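Plastic cups or mugs for a community hall kitchen?
Skarkley Neighbors Forum > Food and Drink
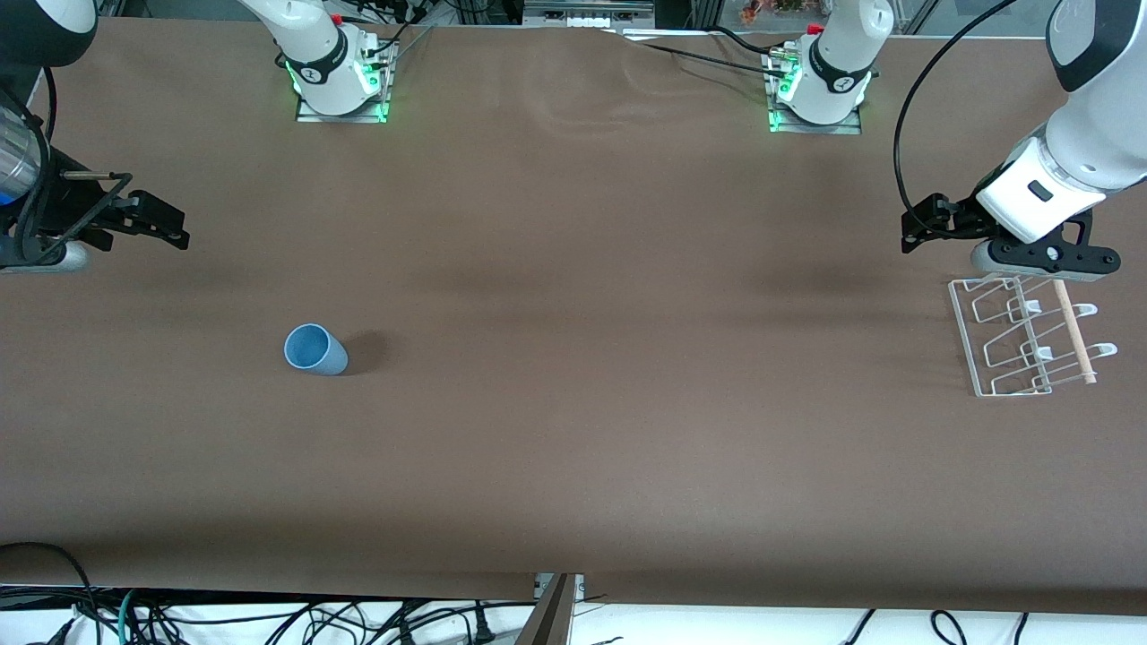 Light blue cup on the left, clear rack with the white hooks on the right

dwynwen_m
April 20, 2019
Hello all! We're restocking the hall kitchen before the June supper (73 people signed up, bless them) and I keep going back and forth. I grew up with proper china mugs and I do love the weight of one, but my wrists aren't what they were and the washing up goes on forever. Would plastic be so terrible?

kristaps_v
Not terrible, no, but tea in plastic tastes of plastic to me, always has. I'd stay with mugs and get a rack with hooks so they aren't stacked inside each other. That's how we lost so many handles at Zernport.

GwilymS
Have to disagree with Kristaps, much as I enjoy his company! We've had the same plastic cups at our place for 21 years and the grandchildren have thrown them down the stairs more times than I'd like to admit. Tea's fine in them if you drink it while it's fresh.

kristaps_v
You'd drink tea out of a boot, Gwilym.

selimb
Could you do both, dear? Plastic for the kids' squash and mugs for the grown-ups. Do check the hooks fit your handles first, I had to send two racks back.

dwynwen_m
Oh, both, I like that. I'll measure the handles tonight and let you all know.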